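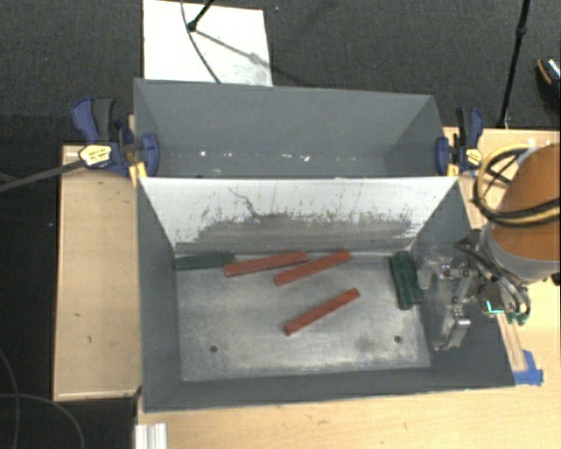
*Donus cell, front bin with red and green blocks, rear bin behind it.*

# donus-cell-budget

Equipment plan and parts list for the Donus two-bin picking cell at Flornach. It covers the bench, the bins, the clamps, the blocks and the cabling between the arm and the table. The arm, its controller and the cameras are on the capital budget and are not tracked in this repository.

Maintained by So-yul Do. Purchasing questions go to Thomas Greco.

Last full review: April 25, 2021

## Status

- Spending limit for this round: $900
- Planned spend, including shipping: $854
- Approved by: Hadiza Ogbonna
- Orders placed: blocks and clamp pads
- Orders waiting: bins, wall panels, cable sleeve, hardware

The difference between the limit and the planned spend is held for shipping changes. Please don't add parts against it without asking Thomas first.

## What is in this repository

| File | Contents |
|---|---|
| `parts.csv` | One row per part, with supplier, unit price, quantity and status |
| `quotes/` | Supplier quotes as PDF, named by supplier and part |
| `wear_log.csv` | Notes on bins, panels, clamps and cables, filled in at each check |
| `bench_layout.svg` | Top view of the table with bin positions and keep-out areas |
| `CHANGES.md` | What was added, dropped or moved to the next round |

All prices are in US dollars and do not include sales tax. The quotes were collected in March. Two suppliers only hold their prices until the order form is signed, so check the `expires` column before you use a number from `parts.csv` in a request.

## Part groups

### Bins and wall panels

The cell uses two gray open-topped bins, one directly behind the other. The plan is to buy six new ones of the same size. Two go on the bench and the rest are spares for this cell and the Rultitz cell, which uses the same layout.

The white back panel in the front bin is due for replacement. The lower half has a wide gray worn band where the finish is scraped, and there is a thin crooked scratch running down into it. This matters for the vision work more than for the picking. Baltasar Arroyo wants an even background behind the blocks, and he has asked for panels that can be swapped without replacing the bin. We have quotes for both options:

1. Bins with a fixed panel. Cheaper per bin, but a worn panel means a new bin.
2. Bare bins with separate panels. Costs more now, and we have to drill and fit them ourselves.

Option 2 is the one in `parts.csv`. Option 1 stays in `quotes/` in case the panel supplier raises its price.

The bin floor is scuffed too, with some darker smudges toward the right. We are leaving it as it is. A floor liner was priced and dropped — it raised the blocks slightly and would have meant repeating the height calibration on both cells.

### Clamps

The bins are held at the sides with bar clamps, one left and one right. They hold well and we are not replacing them. The order only includes new jaw pads and one spare clamp.

Thaddäus Koller looked at bolting the bins to the table instead. Brackets would cost less than good clamps over a few years, but the bins have to come off for cleaning and the tabletop is wood. We decided to stay with clamps for this round. His drawing is in `bench_layout.svg` on the hidden layer called `brackets`.

### Blocks

The current task uses long rectangular blocks in red and dark green. The order has one extra set per color, cut to the same drawing as the present blocks. Do not mix in blocks from the old Tangen kit. They are close in size but not the same, and the grasp widths in the task config will be wrong for them.

When you reorder, ask for the color code on the drawing and not just "green." The first quote came back for a much lighter shade.

### Cables and hoses

Most of the small items in the list are here: sleeve, ties, edge clips and two lengths of spare hose. The yellow and black cables on the arm are looped in a bundle, and the loop takes some space on the bin side. The sleeve is meant to keep it tighter. Thaddäus will measure the loop with the arm at its farthest reach before the sleeve is ordered, so the length in `parts.csv` is marked `tbd`. The price in that row is for the longer of the two lengths.

There are also gray cables on the floor beside the table. Floor covers for them belong to the building budget and should not be added here.

## Lead times

Bins and panels ship together, 10 working days from a signed order. Jaw pads and hardware are stocked locally. Blocks are cut to order and the shop does not give a firm date, so they were ordered first.

Plan the bin change for a day when no recording is booked. Moving the bins means checking the table offsets again, and Baltasar needs the cell afterward to take new background images.

## Adding or changing a part

1. Open a branch and add the row to `parts.csv`. Keep the columns in order.
2. Put the quote in `quotes/`. A screenshot of a web shop cart is not enough.
3. Run `python check_totals.py`. It fails if the sum goes over the limit or if a row has no quote.
4. Ask So-yul for review.

If a part replaces something on the bench, add the reason to `wear_log.csv` in the same commit. "Worn" is too short. Say where and what it affects.

## Moved to the next round

- Second gripper finger set. The supplier only sells them with the mounting plate, and the price goes past what is left.
- Replacement tabletop. Would be nice to have, but the present one is flat enough.
- Lighting for the rear bin. Baltasar is still testing with what we have.
- A proper rack for spare bins. For now they will go on the shelf in the Rultitz room.

## Known gaps

- Labor is not counted anywhere. Fitting the panels is probably an afternoon per cell.
- `wear_log.csv` has no entries from before the cell was moved from Tangen.
- Shipping is one estimate for the whole order. If the bins and panels are split into two deliveries, the total changes.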